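3.2 Play materials and layout

The sorting tasks at the Ganthorpe site used small toys of the kind found in most nursery rooms. Items were drawn from a stock of 40, held in lidded trays and issued in sets by the room leader. Animals and vehicles were kept apart at the start of each session, so that any mixing of the two groups could be put down to the children's own choices.

Height was treated as a separate factor. Earlier work under the Drirneo project had placed all items on one level, and children tended to gather them into a single heap. In the present study one group was set out on a low table and the other on the floor beneath it. Figure 2 shows a layout of this type, with four pink pigs on the wooden table top and three vehicles standing side by side below.

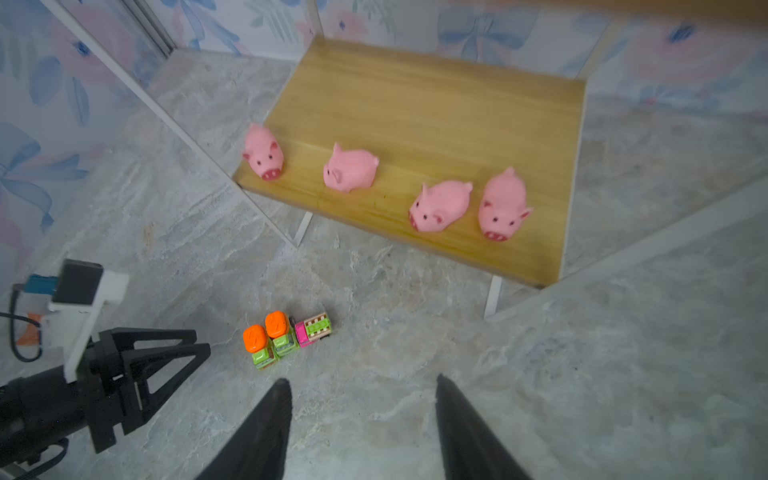
Figure 2. Two-level layout: pigs on the table, vehicles on the floor.

Each layout was left in place for 18 minutes. Spacing between items on the table was not fixed, and staff were asked not to straighten a row once it had been laid. Sessions in which a toy was removed from the room were left out of the analysis in Section 4.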